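Lelter two-hand package: now open for trial orders

Drellimmont has opened trial orders for the Lelter package, a pair of five-digit hands sold with arms, controller and the Dauda recording software. Members who asked about it after our spring equipment survey can now request a quote. The list below covers what we have confirmed with the supplier as of 26 October 2021.

Hands come as a left and right pair and are not sold singly. The standard trial runs 21 days and includes 2 site visits, one for setup and one for operator training. Extra training is billed by the hour. Dauda stores joint positions and camera video against a shared clock and exports both in open formats. The Rorkby task set adds 25 scripted tabletop jobs, mostly picking, turning and placing small retail packages. It can be left off the order.

Power draw and floor loading are given in the data sheet. Note that the wrist cables need free slack on both sides – plan the table position before the base is fixed to the floor.

Tabletop work with small boxed goods:
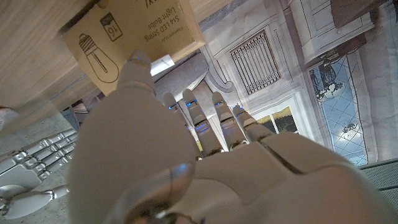
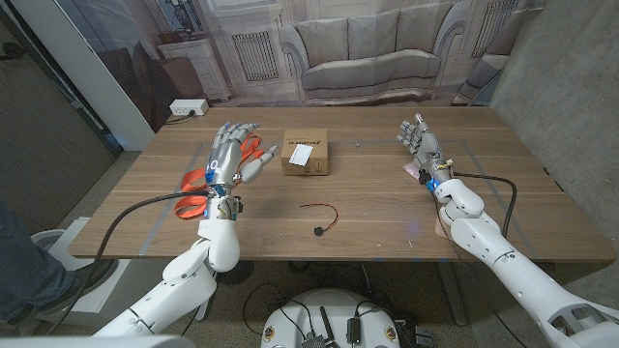

Our main reservation concerns spare parts. Fingertip covers are stocked, but replacement finger assemblies ship from the factory and the quoted lead time is 69 days. Sites planning daily use should order one spare set with the trial. The supplier expects to hold finger assemblies locally from December, and we will update the parts table when that is confirmed. Quote requests go through the equipment desk, with the voltage and table height stated on the form.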